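Open day at the Stakwood biscuit works
9 April 2025

14 comments | Share

The Stakwood works opens its doors for one day in autumn, and Stutley treats the occasion much as other towns treat a coronation. We drove over from Aston, got there half an hour before the gates opened, and found a queue already past the bakery outlet.

Everybody gets a hairnet. Beards get a second hairnet. Our guide, Sipho Baloyi, has worked on the ovens long enough to talk over them without raising his voice, a skill the rest of us lacked, so the first 30 minutes reached me mainly as hand gestures. I gathered that the oven is long and that the colour of a biscuit is taken very seriously.

We slept at the Benítez guesthouse, where the decorating is done with conviction.
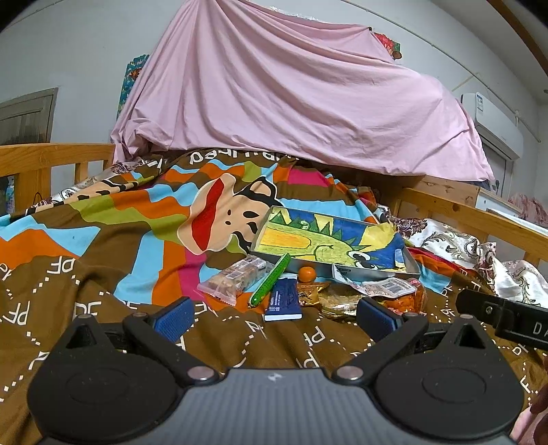 The duvet at our lodgings. Subtle it wasn't.

The packing hall was the favourite. Wrappers go on faster than you can follow, and a man with a clipboard pulls one off the line now and then and frowns at it. I asked what he was looking for. "Crooked ones," he said, and frowned at me too.
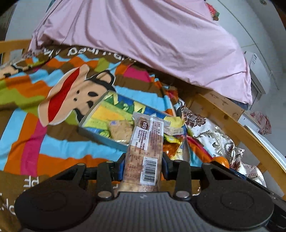 After that came the tasting room, which the flyer had called generous. It was a trestle table and a woman with tongs. You got 2 biscuits and a look if you lingered. The ginger was excellent – proper heat, a good snap – and the coconut tasted like a scented candle.

The factory shop is where they get you, of course. Seconds are sold by the bag, and I saw grown adults elbowing past children for the broken shortbread. I was one of them.

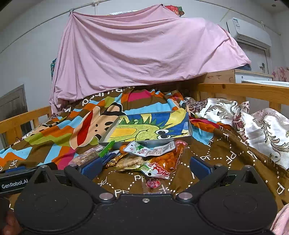 Getting there

Parking is in the paddock behind the works, gold coin donation. Wear closed shoes or you'll be turned back at the hairnets. Tours run every 30 minutes and there's another open day pencilled in for October.

Recent posts
Stutley Show: the scone tent, reviewed
A wet weekend in Aston
More than 1,000 teaspoons: a museum visit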